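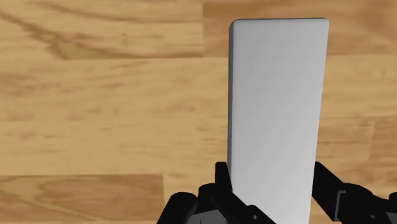
Rocío Echevarría called the Brurero Rule "a mayor's nap with the force of law" and wanted it gone from the charter by October. It is still there. The rule, formally Section 205 of the Clultbridge city charter, lets an ordinance die if the mayor neither signs nor returns it before the council goes into recess. A pocket veto, in other words, but for a city.

Named after the Brurero ward, where it was drafted. Not after a person, though local papers have made that mistake more than once.

Background

Clultbridge has a mayor and council form of government. Under the old charter an ordinance became law without the mayor's signature after ten days, no exceptions. Mayors disliked this. A bill passed right before the summer recess would take effect while the mayor had no sitting council to send objections to, and at least one budget amendment went through that way over a written objection that was never read into the record.

The charter review of that period proposed a few fixes:

Extend the ten days to thirty.
Let the mayor call the council back for a veto message.
Let the ordinance lapse if the council was in recess on the tenth day.

The third one won. Cheapest to write, mostly. The drafting was done at meetings in the Brurero ward hall and the minutes are thin, a page or so each, so it is hard to say who pushed for what. Later writers have tended to credit the mayor's office. There's no document that settles it.

Text and operation

The section is short. Council passes an ordinance, the clerk delivers it, the clock starts the next morning. If the mayor signs, it's law. If the mayor returns it with objections, the council can override with two thirds. If the mayor does nothing and the council is sitting on day ten, it's law anyway. If the mayor does nothing and the council is in recess on day ten, the ordinance is dead and has to be introduced over again from the start, hearings included.

"Recess" is not defined. Most of the trouble comes from this. A two week break between regular meetings was treated as a recess by some mayors and as nothing at all by others. The clerk's office kept it's own working definition for years (any gap longer than the posted meeting interval) but this was a habit, never adopted by vote.

The rule does not apply to emergency ordinances, to resolutions, or to anything put on the ballot by petition.
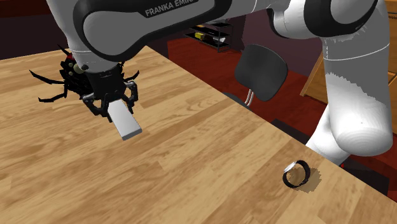

Delivery is the other soft spot. The charter says the clerk must deliver a passed ordinance "promptly," and a slow delivery before a recess has the same effect as an early one has in the opposite direction. Council presidents learned to have the vote certified the same night. Clerks learned to be in the building. By the time of the transit dispute both sides were keeping signed receipts.

The Vidal Avenue dispute

Best known use of the rule. The council passed an ordinance closing part of Vidal Avenue to cars on weekends. Close vote. The mayor had said in public she had doubts but didn't promise a veto. The ordinance was delivered, the council went on break, day ten came and went. No signature, no message.

Supporters said the break was ordinary time between meetings. The mayor's counsel said recess. The clerk declined to print the ordinance in the code, which settled the matter in practice but not in law, and the council then sued its own city. The judge never reached the meaning of "recess." The case was dismissed because the council had hired outside lawyers without passing a resolution to authorize it.

The council reintroduced the closure and passed it again with no break on the calendar. The mayor vetoed it the regular way. The override failed.

Petition and referendum

The Vidal Avenue fight produced a repeal drive. Echevarría filed the petition papers on 10th February. Filing a charter amendment takes 100 sponsor signatures before the main collection can begin, and the first batch was thrown out over a missing notary stamp, then refiled. The Dosteo Neighborhood League backed repeal early. The ward associations split, with Brurero itself mostly for keeping the rule, partly out of attachment to the name.

Arguments for repeal:

Silence should not kill a law. A mayor who objects should have to say why, in writing.
The undefined word "recess" gives too much power to whoever reads the calendar.
The council can't override a veto that was never sent.

Arguments against:

Without the rule the council could pass anything on its last night and leave.
The fix is to define recess, and that does not take a repeal.
The rule had been used 3 times in its whole history and twice on matters no one contested.

Turnout was low, no other city measure on the ballot. Repeal lost by 49 votes. A recount was requested and then withdrawn, and the margin stood.

Aftermath

The council adopted a rule of procedure, not a charter change, stating that it is in recess only when it votes to be. Whether a council rule can define a charter term is unclear and has not been tested. The mayor's office has said it does not consider itself bound. Since then the council has avoided the question by scheduling a short meeting on or near day ten of any contested ordinance, sometimes with a bare quorum and one item on the agenda. These are known locally as ten-day meetings. Attendence is poor.

A compromise draft circulated afterward would have made the mayor file a one-line notice for the lapse to count. It got a first reading and did not get a second.

Comparison with other pocket vetoes

At the federal level, a bill not signed within ten days, Sundays excepted, becomes law unless Congress by adjourning prevents its return. The Clultbridge rule borrows the ten days and drops the Sunday exception, and it ties the outcome to the calendar instead of to whether return was possible. This last part matters. A mayor in Clultbridge can use the rule even with the clerk sitting downstairs ready to accept a veto message.

State practice varies a good deal. Some governors have a pocket veto, many don't, and in a number of states an unsigned bill becomes law whether or not the legislature has gone home. City versions are less written about.

See also

Clultbridge city charter
Dosteo Neighborhood League
Line-item veto
Vidal Avenue weekend closure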